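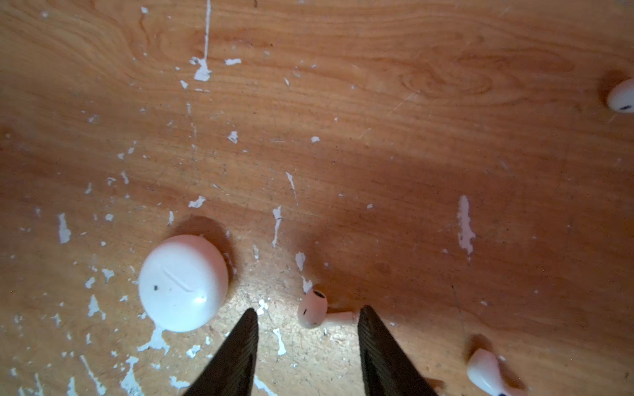

Valentyna Hrytsenko wrote to ask whether the narrow fingers could pick up something as small and slippery as an earbud without chasing it across the bench, and whether she would need a different gripper body to run them. The second part is easy: no. The N9 fingers fit any Tokach two-finger body made with the sliding foot, and they go on with the same two screws as the standard pair. The first part takes a little longer, and most of this page is about it.

Tokach N9 narrow fingers, pair
Order code 1064
Sold by Brurholm
Usually leaves us the next working day if ordered before 3 pm

What they are for
Small, light, rounded parts that lie flat and have no obvious place to grip. Wireless earbuds are a good test because the head is round, the stem is thin and the whole thing can roll when one finger touches it before the other. Our standard fingers are wide enough to cover the part completely from the wrist camera's point of view, so the last bit of the approach is done blind. The N9 tapers to a blunt point and leaves the space between the tips open to the camera.

The gripping faces are ribbed. The tips are blunt on purpose – a sharp tip marks soft plastic and catches in wood grain.

How they compared
Raghda Majali ran the N9 against our standard fingers and the Demirtaş soft pads, all on the same arm and with the same wrist camera. The parts were white earbuds and their charging case, on old painted boards as well as on a plain grey mat. She made 343 attempts in all, spread over the three sets.

Earbud lying on its side, gripped by the stem: N9 best. The standard fingers tended to push the bud away before closing.
Earbud gripped by the head: N9 and soft pads much the same. The pads are more forgiving if the approach is off-centre.
Charging case, closed: use the soft pads. A smooth domed case gives a narrow finger very little to hold, and it can squeeze out upwards.
Two parts lying close together: N9 only. Neither of the others would go down between them.

Surface made more difference than we had allowed for. White parts on boards with white paint marks gave the camera several false targets, and the Idudent controller sent the arm to a paint fleck more than once. Raising the minimum part size in the vision settings cured most of it. Shadows across the board were a smaller problem, and a second lamp on the opposite side dealt with them. Neither fault has anything to do with the fingers, but you will meet both if you work on a marked bench.

Fitting
Power the gripper off and remove the old fingers. Slide each N9 foot in until it stops, then tighten the screws by hand and finish with the key supplied. Run the homing routine again before use. The closing force should be set to 10 on the Idudent scale for earbuds and similar parts. Do not go above 40 with any part – the tips will spread.

In the box
Left and right finger, four screws (two spare), hex key, fitting card.

Not included
Gripper body, camera, controller. The camera bracket from the standard kit fits without changes.

Spares and returns
Single fingers are not sold, as the pairs are matched at the factory. Unused pairs can be returned in the original box within 30 days. If you would like to try a pair on your own parts first, ask for Raghda at the Brurholm trade counter and tell her which body you have.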